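September, bindery workshop, Vurnside. Entry opened 8:15 a.m.

Continuation of the paste trials begun under the previous heading. The workshop holds one ledger, item 3015, whose spine linings have failed along the full height, and a set of flat sheet maps awaiting lining. Both jobs are held until a paste of dependable strength is settled on. The ledger remains in its box with the detached lining in a folder beside it.

## Starch and water

The starch in use is Fellumis, from the bag opened for the previous trial. The old bag is finished. The new label gives no instruction on soaking, so the earlier practice was kept: 300 g of starch under cold water overnight, covered, in the cool cupboard. By morning the starch had settled hard at the bottom and the water above it was clear. Water was poured off and replaced once. The poured water had a faint smell of flour and nothing sour.

Tap water was used for Batch A and filtered water for Batch B. The filter cartridge is near the end of its stated life and should be reordered. Staff are asked to enter the change in the equipment log when it is made.

## Cooking

Batch A was cooked in the double pan. The mixture stayed thin and milky up to 70 °C on the dial thermometer and then thickened quickly, with lumps along the wall of the pan. Stirring was interrupted once to answer the door, and the lumps date from that pause. The batch was held at low heat for a further 38 minutes. It went from white to a gray, slightly glassy tone and dropped from the spoon in a sheet.

Batch B was started cooler and stirred without interruption. It came out smoother. Final volume was a little less than Batch A, which may be evaporation, as the lid was left off throughout. The two batches are therefore not a fair comparison of the waters, and this should be borne in mind by anyone reading the results below.

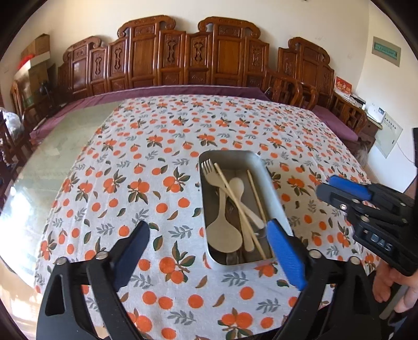 An objection was raised at the bench that the overnight soak makes no difference to a paste that will be cooked for so long, and that the same starch soaked for one hour had served perfectly well on the last run of pamphlets. The point is accepted as far as pamphlets go. No written record of that run has been found, and the soak will be retained for the maps until a side-by-side trial has been carried out. Batch C is reserved for this purpose.

## Straining and resting

Both batches were turned out into covered bowls and left to cool in the back room. A skin formed on each and was lifted off and discarded. The paste was then pushed through the horsehair strainer. Batch A needed a second pass. Batch B needed one, and a third of the hair had begun to lift from the rim of the strainer by the end. Repair is possible with waxed thread. The strainer should not be left to soak in the sink, as has been happening.

After straining, the paste was worked with the flat brush in the wooden bowl, with water added a little at a time. For spine linings it was left at the thickness of soft butter. For maps it was let down to the thickness of thin cream. These are poor units — a flow cup would be better, and a request has been submitted.

## Test strips

Strips of lining tissue were pasted to offcuts of Gandwood board and put under weight between blotters. A second group was pasted to scraps of old ledger paper, sized and unsized. The blotters were changed at 10:30 a.m. and again after lunch.

- Batch A on board: good hold, some cockling at the ends of the strips.
- Batch A on sized paper: lifted cleanly at one corner when flexed. Remainder sound.
- Batch B on board: good hold, flat.
- Batch B on sized paper: good hold. Slight sheen where the paste was too heavy.
- Batch B on unsized paper: good hold, no sheen.

Reversal was tested with a damp swab on one strip from each group. All released within a reasonable time and left the surface fibers undisturbed. The sheen on the sized paper came away with the swab. 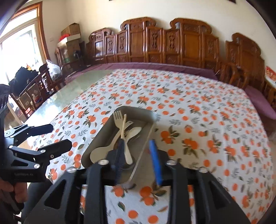 Tool care remains the weakest part of the paste procedure. Brushes have been put away with paste in the heel, and two of the flat brushes have stiffened beyond recovery. All tools that have touched paste are to be rinsed in cold water first and washed warm only afterward. Spoons should be stored dry and hanging where possible; the large beige one on the tray has a small hole at the end of its handle, and that pattern suits the hooks above the sink. Any spoon without a hole may go in the drawer once it is fully dry. Metal spoons are not to be used in the copper pan.

## Press

The Østergaard press was checked before the lined boards went in. The platen is level. The screw is stiff in its last half turn and was greased. A stray dab of grease was found on the lower board, which has been replaced. Pressing time for the spine samples was left at overnight.

The ledger will not be pasted until the samples have been opened and flexed. If they are sound, the order of work will be: clean the spine of old glue, one layer of tissue, dry under light weight, then linen. The old lining carries part of a printed notice and is to be kept with the volume.

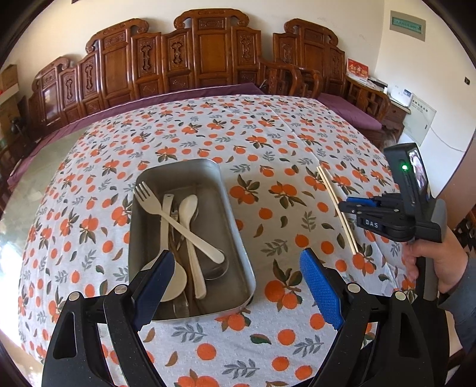
Can paste from the day before be used on the maps?

It should be kept for board work. The maps are to be lined with paste strained on the same day.

## Outstanding

Batch C, short soak against overnight soak, same water, lid on for both. Thermometer to be checked against the spare — the dial sticks when cold. Mold check on the leftover of Batch A, covered, cool cupboard, top shelf. Blotters are low.

4:40 p.m. Samples in press. Bowls washed.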